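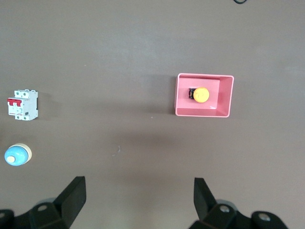 Home | Notebook | Parts | Bench rota | Search

We use cookies to remember which page you were on. Accept | Settings

Workshop notebook, Natdale bench
Posted in October, 4:40 pm

Sorting the electrical drawer, part two. Part one was opening the drawer and closing it again.

Started with the push buttons. The yellow mushroom-head one is in the pink tray, lying on its side with the black switch body still attached. I am leaving the body on. Last spring I separated every cap from its block for neatness and then spent a week finding out which ones had been friends. Pink tray now means "button, complete, do not improve." If you need a spare cap, look in the Hestent box first and be prepared for disappointment.

White miniature breaker: out on the table, waiting to be tested before it gets a home. I know the drawer label says TESTED. The drawer label was written by an optimist, possibly me. Continuity first, then the trip check on the Cornent supply, then a dot of paint. No dot, no drawer.

Inventory sheet says we own 139 small electrical parts. I don't believe it. The sheet also says we own 18 breakers, and I have met 11 of them. The other seven may be in the Yupanqui panel, which went out the door in a hurry and with what I would call a generous interpretation of the parts list. Will check the panel drawings before ordering more. Wrote that same sentence in August, I see.

Rules for the trays, since the old ones were on a sticky note that lost its stick:

Pink is for buttons and switches.
Anything with a screw terminal gets its screws run down before it goes away. Loose ones end up in the vacuum.
Mystery parts get a tag with a question mark and one month. After that they go to the scrap bin, and I don't want to hear about it.

The brown tabletop needs a wipe. There are smudges on it that predate my joining. Tried the citrus stuff on a corner at lunch and now there is a clean corner, so the rest looks worse.

Side note on the label printer: the tape is down to the last bit and prints everything in italics. Bought a new cassette, wrong width. Receipt is in the tin, page 418 of the order book has the correct width circled twice.

Still to do: meter battery, relay sockets, find the lid for the Hestent box. Leave the table as it is overnight, please. I'll pick up at the breaker in the morning.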